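Gurkgate plaza users' group - minutes, October

1. Trees by the building
I said the row along the front is doing nicely and we all agreed to leave it be!
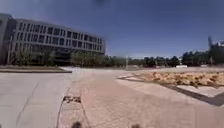 2. Paving
Tostavex quoted for resealing the joints, around 4,000 for the lot - steep, I thought. 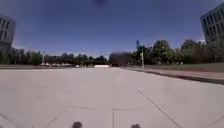
Espinoza felt we should get a second quote before spring, and Dudiria would rather wait. Carried over.

3. White line
Stays as it is.
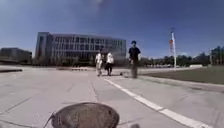 The plaza, with the line and the grass to the right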